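Gernbridge Shared Kitchen -- Frequently Asked Questions

Booking and access

How do I book time in the kitchen?
Bookings go through the online calendar. Pick a station, pick a start time and pay the deposit. You get a confirmation by email with your door code. The code works from 15 minutes before your start time until the end of your slot.

What is the shortest slot I can book?
Three hours. That includes your setup and cleanup, so plan on a little less cooking time than you paid for. New users nearly always underestimate cleanup.

Can I book overnight?
Yes. The building is open to members at all hours. Night slots run from 10 p.m. to 5 a.m. and cost less than day slots. The loading dock is closed at night, so bring your supplies in through the front.

Where is the entrance?
544 Massawe Street, the green door to the left of the print shop. The print shop shares our street number and gets tired of sending people next door.

Can I cancel?
Up to seven days before your slot you get everything back. After that we keep the deposit. If someone else takes the slot, we refund you anyway, but it can take a couple of weeks to show up on your card.

Permits and insurance

Do I need a license to cook here?
If you sell what you make, yes. You need a food handler card for every person on your crew and a business license from the county. If you are only cooking for a family event, you need neither, but one person has to do the kitchen walkthrough with us first.

Does your health permit cover me?
No. Ours covers the building. Yours covers your business. The county will ask for a letter from us showing that you have a place to work. Write to Peninah Shemweta at the front office and she will send one, usually by the next morning.

What insurance do you ask for?
General liability, with Gernbridge Shared Kitchen listed as additional insured. Please send the certificate before your first slot. Door codes are not issued without it.

Equipment

What is included with a station?
A six-burner range, half of a convection oven, a prep table, a hand sink, sheet pans and a shelf in the walk-in cooler for the length of your slot. Knives are not included. Neither are towels.

Can I use the big mixer?
After a short training session, yes. Caroline Masanja runs these most afternoons. Sign up on the sheet by the dish area. The mixer is shared between all stations, so if you need it for a long dough, say so when you book.

Can I bring my own equipment?
Small countertop items are fine if they are in good shape and the cord is not damaged. Anything with a gas connection is not allowed. Ask first about deep fryers -- the hood over stations A and B can't handle them. 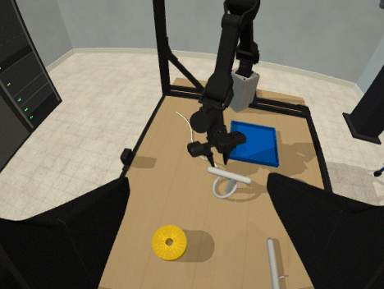
Can I leave things between slots?
Dry storage cages and cooler shelves are rented by the month. Everything has to be labeled with your business name and the date. Unlabeled food is thrown out at the weekly check, and we can't make exceptions for items that "just came in."

Cleaning

What do I have to clean?
Your table, your burners, the oven if you used it, the floor around your station and every pan you touched. Trash goes out to the dock, or to the bins by the front door if you are on a night slot. Cardboard has to be flattened.

What happens if I leave a mess?
The first time, you get an email with photos. The second time, there is a cleaning charge. Members who keep doing it lose their night access.

The station was dirty when I got there. What should I do?
Take a picture before you start and send it to the office. Otherwise the next check will put it on your account.

Rates and other questions

Have the rates changed?
The hourly rates went up a little in January. Storage stayed the same. Current prices are on the booking page.

Is there parking?
There are spaces behind the building for loading only. Street parking is free after 6 p.m.

Can I bring my kids?
Not into the kitchen. Children under 16 may wait in the front room with an adult.

Who do I call if something breaks?
The number is posted next to the walk-in. If you smell gas, leave the building first and call from outside.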